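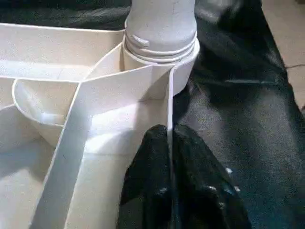 White plastic caddy, centre post in its collar. One of the ones you'd be stocking.

Housekeeping & Supplies Assistant (part time) – Hoekstra

Posted July 31, 2019

We need someone quickly. Caddies, cupboards, corridors. If you like things put back where they came from, read on.

Hoekstra is a serviced block, 55 flats over four floors, short lets mostly. Every flat gets a clean between guests and every cleaner goes up with a full caddy. At the moment the cleaners fill their own and it eats up half the morning. So we want one person to look after the supplies room and nothing much else.

The job

– Fill the caddies before the cleaners start. Same thing in the same compartment each time, there's a list on the wall
– Empty and wipe them when they come back down. Corners as well, and round the collar where the post goes in, grime collects there
– Check the post is seated before anybody carries one off. If it wobbles put the caddy to one side and tell Kai
– Top up soap, cloths, sponges, bin liners, the little shampoos
– Keep the shelves straight. Heavy bottles low down
– Take in the Cuden delivery (early, usualy before 8) and check it against the sheet
– Laundry cage down to the back door twice a week

You won't be cleaning flats, except now and then when we're very short and then you'd be asked first.

Hours and pay

30 hours a week, Monday to Friday, 7 till 1. No weekends at present. £528 a fortnight to start, reviewed in May. Paid lunch doesn't apply on a six hour shift but there's a proper 20 minute break, tea and toast in the staff kitchen. Uniform top supplied, bring your own shoes – flat, closed toe.

What we're after

Someone tidy. Someone on time, because the cleaners can't go up until you're done. Able to lift a full box of bottles and be on your feet most of the shift. Enough English to read labels and the safety sheets, we go through the sheets together in the first week. Experience in a hotel, school, care home or shop stockroom is handy but we'll train the right person. No driving.

A few things people asked last time

Is it one person on their own? Mostly yes. Radio's allowed.

Are gloves provided? Yes, two sizes. Tell us if latex is a problem.

Is there parking? No. Bikes can go in the yard. The 50 bus stops outside, first one gets in at 6.40.

Can I do school hours? Sorry no, the early start is the whole point of the job.

Is it permenant? Yes, after a 12 week trial.

How to apply

No form. Email or drop in a short letter, half a page is fine, with where you've worked and when you could start. Mark it for Prodromos Dimitriou, Hoekstra front desk. Put "supplies" in the subject line or it goes in with the bookings. Two references please, one can be a teacher or neighbour if you haven't worked before.

Interviews are short, then a paid trial morning with Kai Wendt in the supplies room. You'd fill a few caddies and see if you get on with it.

Agencies – please don't ring.

Closing when filled, so sooner is better.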